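크랩트리 도자기 공장 견학기

타논 역에서 버스로 40분쯤 걸린다고 들었는데 길이 막히지 않아 조금 일찍 도착했다. 크랩트리 공장은 3월 한 달 동안 오전 10시와 오후 2시에 견학객을 받는다. 나는 오후 견학에 들어갔다. 정문에서 이름을 적고 귀마개와 덧신을 받은 뒤 원료 창고부터 돌았다.

점토는 그로텐에서 트럭으로 들어온다. 창고 안쪽에서 물과 섞어 체에 거르고, 필터 프레스로 눌러 판 모양으로 만든다. 안내 직원 말로는 비가 많이 온 달의 흙은 수분이 달라서 배합표를 다시 쓴다고 한다. 성형실은 생각보다 좁았다. 머그는 석고틀에서 회전 성형으로 뽑고 손잡이는 따로 주입해서 붙인다. 손잡이 붙이는 일은 아직 사람이 한다. 물 묻힌 붓으로 이음매를 한 번 훑고 선반에 올리는데, 손이 무척 빨라서 순서를 따라 보기가 어려웠다. 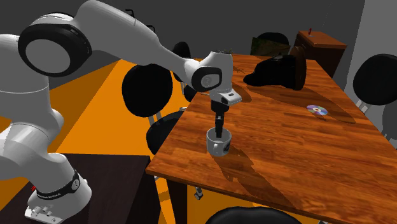
글 모린 호록스(Maureen Horrocks)
생활도자 담당 기자

가마는 두 기가 있다. 초벌용은 터널식이고 재벌용은 셔틀식이다. 하루에 나오는 머그가 1,643개, 접시는 567장이라고 칠판에 적혀 있었다. 전날 실적이고, 오르넥 시리즈가 들어가는 날은 유약을 두 번 입히느라 수량이 줄어든다. 가마 옆은 더워서 오래 서 있지 못했다.

검사실에서는 그릇을 나무 막대로 두드려 소리를 듣는다. 금이 간 것은 소리가 둔하다. 견학객도 몇 개 두드려 볼 수 있는데, 나는 불량품을 하나 놓쳤다. 유약에 점이 생긴 제품은 직매장에서 싸게 팔고, 금이 간 것은 모두 폐기한다.

견학은 매장에서 끝난다. 흰 머그 두 개와 작은 접시를 샀다. 계산대가 하나뿐이라 줄이 길었고 포장지는 신문지였다. 식당은 오후 3시에 닫으니 오후 견학이라면 점심을 먹고 가는 편이 낫다. 주차장은 정문 건너편에 있고 돌아오는 버스는 같은 쪽 정류장에서 탄다.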